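Features > Health > Interviews

Search this site Search Go

8/3/22
By the Unbridge Courier health desk

The surgeon has worked at Cokent for 22 years and still prefers to talk about the work sitting down, after lunch, with the door shut. Most patients ask her the same thing first – how big will the scar be. She would like them to ask about the stitching.

"People think of an operation as cutting," she said. "Cutting is quick. Most of my time goes into closing things up again, and that's where I can do harm if I hurry."

She trained on open surgery and moved to keyhole work in stages. The hospital's two theaters now share a list, and in January she took over teaching the junior doctors. They start on practice pads from Azimi, a supplier in Pruswood, and tie knots until she is tired of watching.

"I tell them to keep both tips where they can see them," she said. "Two instruments, close together, small movements. If one wanders off, stop and find it."

Tissue has to be handled gently, she said, and a junior who grips too hard usually can't feel it. "You learn to judge by looking. How it moves, whether the color changes. That takes years."

She does not play music while she operates. She used to, and gave it up when she noticed she was working to the beat. 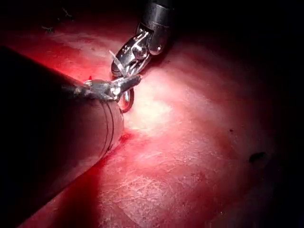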